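Hand-held gripper build, finger pads and table setup

Treser Shared Workshop forum > Robots and automation

grakness_mill
Feb 21, 2025
Hello all, and thanks again to everyone who talked me out of the metal fingers back in April! I've now got two hand-held grippers going on the long table. The idea is that I do a kitchen chore by hand with them, over and over, and the arm I'm building at home learns from the recordings (well, that's the hope, I'm only at 24 good ones). The fingertip pads are the yellow-orange ones, and the square markers sit on the base plates either side of the seam. My trouble is the bottle. Toast is easy by comparison, but smooth plastic slides on me maybe one try in three. Going in near the label at the moment.

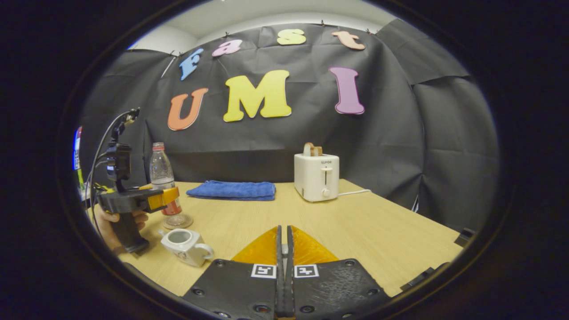
Reply 1
catacutan
Lovely to see it coming along! I'd go softer on the pads before you change anything else. I printed mine at 20 percent infill, dropped to 12, and the difference on slick things was huge. Also, please tape that toaster cord down, I've dragged a kettle off a bench that way and I still hear about it.

Reply 2
nillel614
Have to disagree with catacutan, sorry. Soft pads fold over when you come in at an angle, and then every recording has a slightly different grip in it. Keep the pads and slow your hands down. I'd put some water in the bottle too, mine behaved much better with a little weight.

Reply 3
catacutan
Fair, but mine only folded when I squeezed like a gorilla.

Reply 4
grakness_mill
Okay, I'll print one softer pair and try them against the old ones, same bottle, with water. Tape is going on the cord tonight. Does anyone have a spare roll of the flexible filament until mine arrives?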